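Switching mailer suppliers, anyone used Guker?

esko_o
2021-01-13
We go through up to 900 cardboard mailers in a busy month and our current supplier just bumped the price again. Guker quoted me a lot less, but their minimum order is 5 pallets and I have nowhere to put 5 pallets. Is it worth renting space for that?
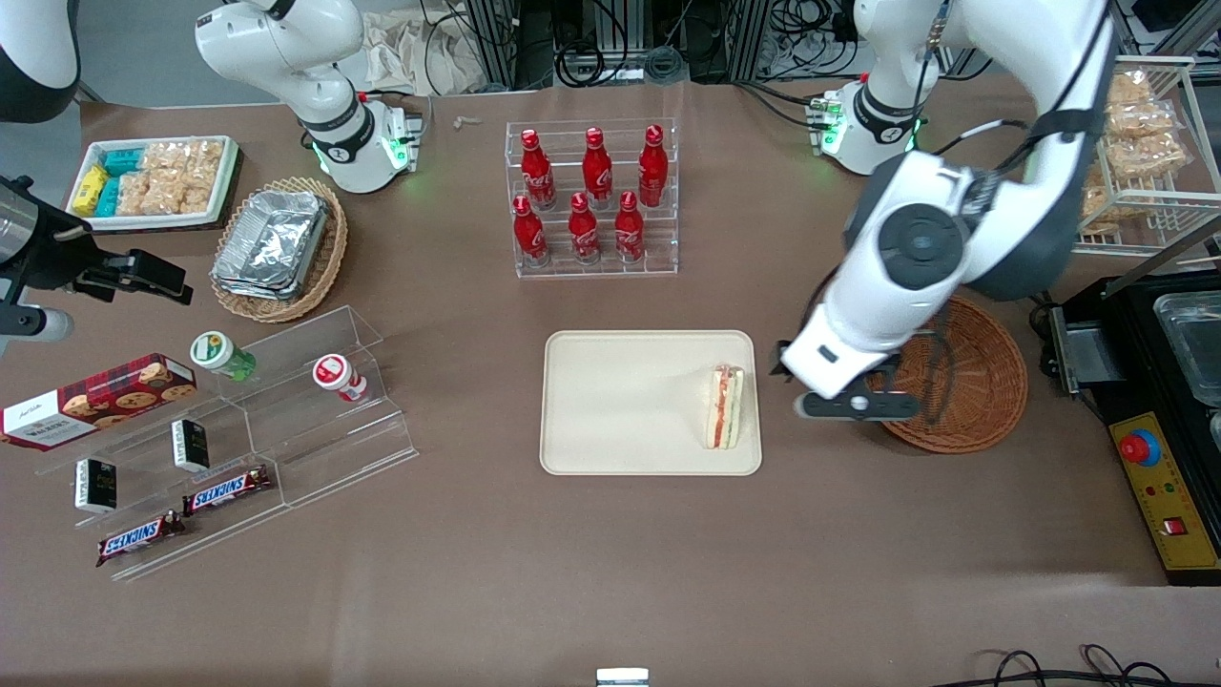 Denise Gosling
I wouldn't. We did the big order thing with Guker and the boxes were fine, but the ones at the bottom of the stack got crushed corners by May. Ended up tossing 97 of them. Try Mavon, they'll sell you a single pallet.

raluca_j
Gotta disagree with Denise, sorry! Crushed corners is a stacking problem. We've bought from Guker for years and I've had zero complaints (well, one, the driver was rude). Mavon's tape strips are awful, half of mine peeled open before they left the building.

Denise Gosling
Mine stick fine?? Maybe you got an old batch.

raluca_j
Two old batches then lol

arvo.s
Did you ask Guker about split delivery? They held part of our order at their warehouse and sent it out as we needed it. Had to call though, it's not on the website.

esko_o
Oh nice, I didn't know that was a thing. Calling them tomorrow. Denise, which Mavon size do you get, the flat one or the deep one?

Denise Gosling
Deep one. The flat one is too tight for anything with bubble wrap.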